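Thread on what we've been doing at the Haltley lab since October. Short version: we changed how the arm decides where to close its fingers, and it helped more than we expected.

1/ The task is clearing and sorting chess pieces, standing or lying down. Pieces on their sides are the hard part. The neck is narrow and the base rolls.

2/ Our old method, Nemach, picked one grasp point before moving and stuck with it. The new one checks the wrist camera again on the way down and corrects the aim.

3/ We logged 3304 grasp attempts, same arm and same board. Failures on fallen pieces went from 23 per cent to 5 per cent. Standing pieces barely changed.

4/ Training used 2038 demonstrations, all driven by hand. We threw out any where the operator bumped the board.

5/ White pieces on light squares are still the worst colour combination, especially under the bench lamp.

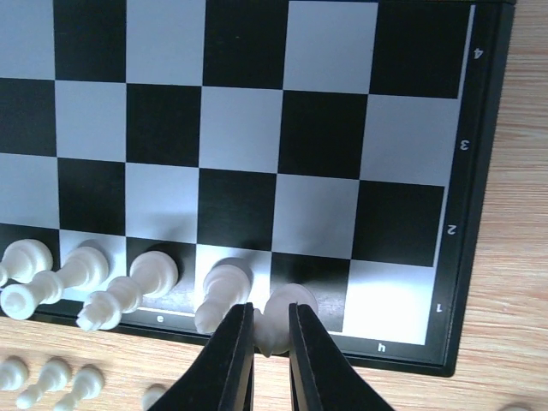
6/ Next is a second board with a glossy finish, then black pieces. Code goes up once we've tidied the labelling scripts. The write-up is with Nowicki for comments until Monday.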